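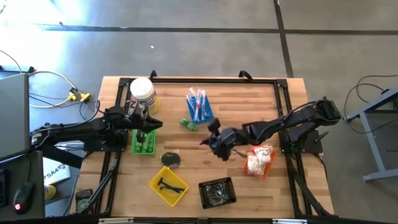 Protokoll der Nachtschicht

Abena Akpalu trug die Uhrzeit nicht ein. Die Station Lusdale führte seit Juni keine Uhrzeiten mehr, nur laufende Nummern, und dieser Eintrag erhielt die Nummer 183.

Proband 6, weiblich, Zyklustag nach Plasmawert bestimmt. Progesteron im unteren Referenzbereich, Estradiol ansteigend. Die Probandin hatte drei Wochen lang keine Substanz erhalten. Im Wahltest drückte sie trotzdem die linke Taste, 211-mal in einer Sitzung. Die linke Taste war seit dem Entzug ohne Funktion.

Akpalu prüfte die Verkabelung. Der Kontakt schloss korrekt, das Relais blieb stromlos, der Zähler lief. Sie notierte: Gerätefehler ausgeschlossen.

Kubíček rief aus Dasham an und fragte nach dem Mittelwert der Gruppe.

»Den kann ich Ihnen geben«, sagte sie. »Er beschreibt keine der Frauen.«

»Das tut ein Mittelwert selten. Haben Sie die Hormonwerte getrennt ausgewertet?«

»Das Protokoll sieht es nicht vor.«

Er schwieg kurz. In der Leitung lief ein Lüfter. Dann verlangte er die Rohdaten und legte auf.

Sie öffnete die Datei. 300 Zeilen pro Sitzung, eine Spalte für den Tastendruck, eine für die Latenz. Sie fügte eine dritte ein und übertrug die Estradiolwerte von Hand aus den Laborblättern. Bei jedem Anstieg verkürzte sich die Latenz. Die Kurve war so regelmäßig, dass sie die Achsen zweimal kontrollierte.

Hinter der Scheibe saß die Probandin auf der Bettkante, die Hände auf den Knien.

»Warum links?«, fragte Akpalu über die Sprechanlage.

»Weil es rechts nie etwas gab.«

Akpalu schrieb den Satz in das Feld für Bemerkungen. Das Feld fasste ihn nicht ganz. Sie strich »nie«, setzte es wieder ein und ließ stattdessen die Anführungszeichen weg. Dann speicherte sie unter Nummer 183 und schaltete den Zähler ab.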